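Wilthorpe Interiors Course
Unit 8: Table layout and surface dressing

8.1 Working area
Measure the usable top before placing anything. Clearance at each edge counts as part of the layout. For the exercise table, leave a margin of 95 mm on all sides and mark it lightly with tape.

8.2 Center group
The center group has a tall item and a flat item. The tall item (plant, vase) goes down first, on the midpoint. The flat item (tray, mat) goes beside it, long side parallel to the nearer table end. Keep the gap under 46 mm; a wider gap reads as two separate groups.

8.3 Outer items
Small containers go toward the corners, inside the tape line. Matching containers are preferred at this stage. Exact symmetry is not required, but record any offset on the layout sheet.

8.4 Order of clearing
Outer items first, then the tray, then the plant. Wipe along the planks, not across them. Return the Lobo tray to the shelf face up.

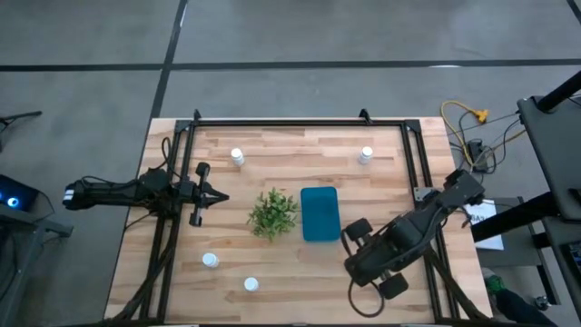
Fig. 3. Center group of artificial plant and teal-blue tray, with four white bottles as outer items. Both lower bottles are toward the left.

Exercise: draw the layout in Fig. 3 in plan, then redraw it with the tray on the other side of the plant. State which outer items need to move. Hand in both drawings with the layout sheet.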